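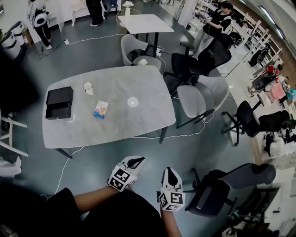 Photo: Arash Sharifi

Chairs, then. I promised a post on chairs and it's gone half past four and I've still not had lunch, so this will be quick.

We've got the big table in at last. Light grey marble pattern on top, dark metal legs, and it is heavier than it looks, ask my back. Pouran found it on the Fedville clearance page for 534, delivery on top. I wanted plain wood. I was wrong, it's lovely, though the shine is going to drive me mad. Every light in the room ends up in it.

The seating is a mess. Light grey ones that go nicely with the table, black mesh office ones that came from the old place in Luvport, a dark grey one with a curved back that always ends up facing the wrong way. Pouran says mixed chairs are fine if you mean it. Do we mean it? Not sure we do.

The round gold wire chair is staying at the small white table, I don't care what anybody says. Terrible to sit on for more than 5 minutes. Very pretty.

Still to sort:

Cable on the floor. White on dark teal, you can't miss it, and yet my foot finds it evry time. Want a cover strip.

Paper cups. We own mugs!! Use the mugs.

A proper home for the black box so it stops living on the table.

Nazari quoted 715 for a matching set of chairs, which, no. Going to look at the secondhand place again in January and see if they have 2 more of the light grey. If anyone is getting rid of some let me know, I can colect.

Right, lunch.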